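Ticket 2475 – Burger stand set, slices leaning over in the holders
Product: Zerkeck play food with clear stand
Status: open, waiting on parts desk
Opened in September

Hi again! Picking this up from my last message because the reply I got was for the Sonmont set, and ours is the Zerkeck one with the tray in the middle and the clear holders down the sides. Different clips, I think. Anyway, starting over so it's all in one place.

The trouble is the cheese. Both slices go into the holder fine, but they won't stand side by side – they flop apart and lean whichever way they like. The tomatoes do it too, just less. I wouldn't mind, except the kids pull one slice and the other comes with it.

What I've tried so far:

Pushed the slices down as far as they'd go. Lasted 20 minutes.

Swapped the cheese over to a different holder. Same lean, so I don't think it's one bad clip.

Folded a strip of paper into the slot. Worked great until 9:30 the next morning, when the paper went missing (I have my suspicions).

Checked the leaflet. Step 37 says "seat firmly" and that's the whole of step 37.

The set as it's laid out:
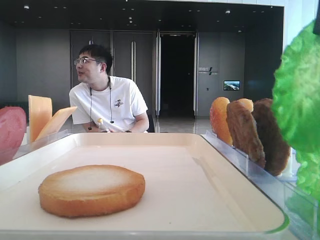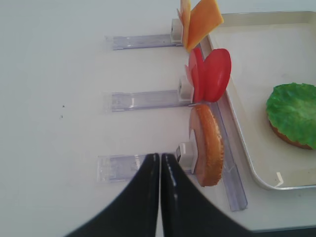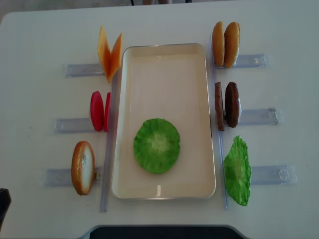 I also called the store, Riquelme, and they said to try the Brotik clips, part 102, which are supposed to be a bit narrower. Can you tell me if those fit our holders before I order them? The store wasn't sure and I don't want to be mailing things back and forth.

One more thing while I'm here – is it okay to wash the tray and the holders in the dishwasher, top rack? The leaflet only talks about the food pieces.

Update, 4:15 pm: tried a dab of poster putty under the cheese. Holding so far, but it's a pain to clean off, so please keep the ticket open.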